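Kun: a word list for things in the house

Version 4, September. Kept by Liya Sisay and Botond Fülöp.

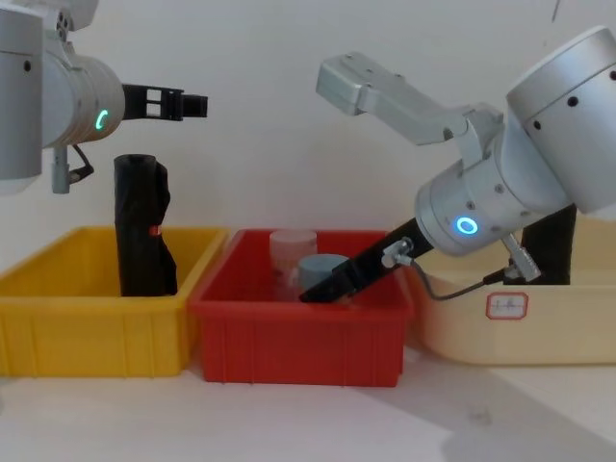 Kun is a plain text file of 214 household words, each with the names people in Vallport use for it. It began as an argument over what to call the drawer with the batteries in it. The argument is still open, and has its own entry. Storage words are the worst of the lot: three plastic bins side by side on a white tabletop will get you "bin", "tub", "tote" and "crate" from a single family, along with some hurt feelings. We list every name given and pick no winner.

What's in it

words.txt – one entry per line, main name first, other names after it, split by tabs
notes.txt – longer remarks, mostly Botond's, mostly on the word "hutch"
dropped.txt – 11 words we took out, kept so that people will stop sending them in

Where the words came from

We asked 74 people at their kitchen tables. Boglárka Medve did the typing and fixed spelling only where it was clearly an accident. Ages were not written down, after the first few people took it badly.

Known problems

Kitchens are well covered. Garages are thin. "Couch" and "sofa" are marked as the same thing, over a written objection from Béla Bozsik, which is in notes.txt. Line endings are a mix.

Use

Free for any purpose. Please don't use it to settle a bet. Fixes go to Liya – one word per message, and no more about "hutch" until the next version is out.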